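Home Contents Previous chapter Next chapter Glossary

Chapter 6
Small Blocks, White Tables: Setting Up a Work Surface

Reading time: 18 min

Most books on workroom practice begin with storage. They tell you to buy shelves, label the shelves, and then put things on the shelves in the order of the labels. This chapter starts with the table. A bad table will spoil a good set of shelves faster than the other way around, and you will spend far more of your day looking at the table.

The claim you will meet most often is that a work surface should be white. Catalogs repeat it. So do room planners, and so did the first edition of this book, on the strength of a brochure. The argument goes that a white top reflects light, makes small parts easy to find, and shows dirt at once. Two of those three are fair. The first is true only if the lamps are in the right place, and a glossy white top under a badly placed lamp gives you a bright patch in exactly the spot where you want to see an edge.

Take the second point, finding small parts. Whether you can find a thing on a table depends on the difference between the thing and the table. A tan wooden block on a white top is easy to see. A white plastic cap on a white top is not, and a workroom that handles white caps would do better with gray. It sounds too obvious to print, yet the Ratex planning guide recommends the same white surface for every kind of bench work and gives no reason beyond a "clean look." Clean for whom? The person choosing the table is often not the person who has to pick things up from it.

Wooden blocks are the test pieces used throughout this chapter, and they deserve a word of their own. They are cheap and light, and they come in simple shapes. A triangular wedge is more useful than a cube for judging a surface and its lighting, because its slanted faces take the light differently. If the faces of a pale wedge all look the same to you from where you stand, the lighting is too flat. If one face vanishes into shadow, it is too harsh. You need no meter for this, whatever the meter sellers say. 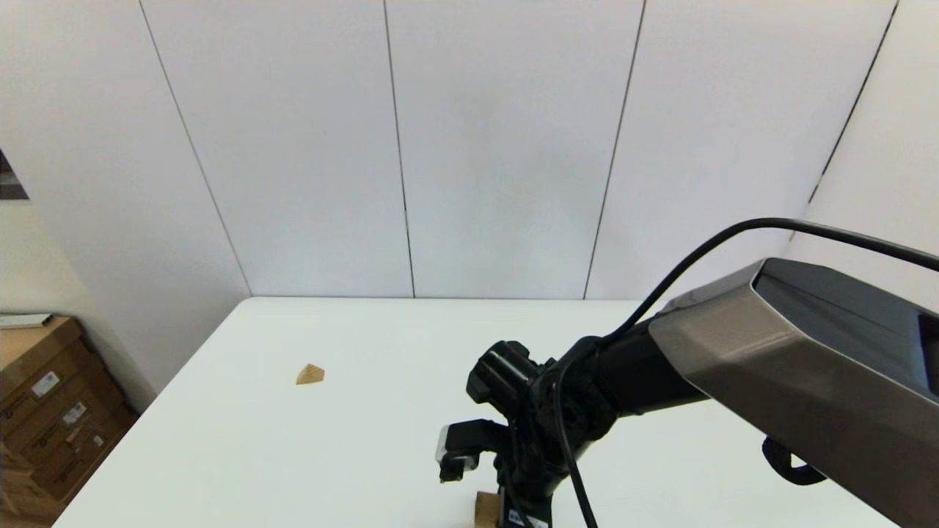

The wall behind the table matters more than people expect. Large white panels are popular since they go up quickly and can be wiped down. They also bounce a good deal of light back onto the bench, which helps on a dark afternoon in December and is a nuisance at noon in a room with big windows. The seams between panels are usually treated as a flaw to be hidden under trim. I am not convinced. A thin dark seam gives the eye something to measure against, and in a room where the table, the wall and half the tools are white, that is worth having.

Suppliers will also offer you a matched set of table, wall and storage, all in one finish. The Gakov range is sold this way, and the sets look very handsome in the showroom. Before you sign for one, ask to see it with something on it. Put down two blocks, one toward the back and one near the front edge, and look at them standing up and then sitting. The near block often gives more trouble than the far one – your own arm shades it, and so does any tool you are holding over it.

How large should the table be? The usual answer is as large as the room allows, and the usual answer is poor. A top 2440 millimeters long is a standard panel size, and that is the main reason so many benches are that long. It has nothing to do with reach. Anything you cannot touch without leaning will become a parking place for things you mean to deal with later. Mocanu benches come in shorter lengths, at a price that is hard to defend. Cutting down a standard panel does the same job.

Clear space is the other matter on which the books are too sure of themselves. "Nothing on the table but the work" makes a good sign for the door. In practice the work includes the tool, the cable that feeds the tool, and the piece you will need next. A sensible rule allows for all of these and asks only that each has a place it goes back to. Cables should come in from above or from the side, with enough slack to move and not enough to sweep the surface. A cable dragged across a bench will push a small block a surprising distance, and it will do it while you are looking elsewhere.

The exercises at the end of the chapter call for a table, a lamp that can be moved, and 26 small blocks in mixed shapes. The Fluketti box of shapes will do. So will offcuts from any wood shop, sanded on the edges, and they cost nothing. Keep at least two wedges in the mix.

6.1 Choosing the height

Start with your elbows. Stand at the bench in the shoes you work in, let your arms hang, then bend them until your forearms are level. Measure from the floor to the elbow and write the figure down before you read any of the published tables.

Shares 26 Comments 6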